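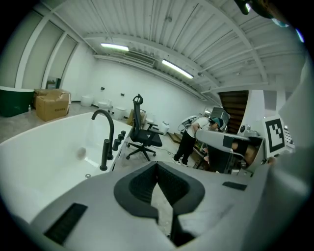
# Cleaning a white tub with black fixtures (without wrecking the finish!)

I love a white tub with matte or satin black hardware. It looks sharp, it goes with everything, and it shows every speck of limescale you own. After two years of trial and error I've settled on a routine that takes one podcast episode, and I'm so pleased with it that I'm writing it all down.

## What you need

- 2 microfiber cloths, one for the tub and one for the black parts
- a soft sponge (no green scrubby side)
- dish soap
- white vinegar, for the glossy tub only
- a soft toothbrush
- a small bowl of warm water

Check the care sheet for your faucet before you start. Black can be paint, powder coat or plating, and they don't all like the same things. Mine says mild soap and water, full stop. Same goes for the tub: vinegar is fine on my acrylic one, but keep it off enamel and natural stone.

## Start with the black parts

Do these first, while your water is clean.

1. Put a drop of dish soap in the bowl and dip the cloth. Wring it out well.
2. Wipe a gooseneck spout from the top of the curve down to the tip, then go around the base where it meets the rim.
3. Lift the hand shower out of its holder and wipe the holder too. Gunk collects in there like you wouldn't believe.
4. For a row of separate knobs, wrap the cloth around each one and twist. The toothbrush gets the seam underneath.
5. Rinse with plain water and dry right away. Drying is the whole secret to black fixtures! Air-dried drops leave chalky rings.

My friend Shuk-fan Hsueh rubs hers dry with an old cotton T-shirt, and I have to admit it beats my fancy cloth.

## Now the tub

Rinse the basin, then soap it with the sponge, starting on the rim and working down the walls. Give the overflow fitting a few turns with the toothbrush and do the same around the drain.

If there's a dull ring, mix 50 ml of vinegar with 50 ml of water, dab it on and leave it for two minutes. Rinse thoroughly, and keep it from splashing the black parts. Never mix it with bleach or use it right after a bleach cleaner.

Buff the rim dry and stand back for a second. So shiny!

## Keeping it that way

I hang a cloth by the tub and give the spout and knobs a quick wipe after each bath. The full routine happens every other weekend, or sooner if we've had a run of bath bombs (the purple ones are the worst).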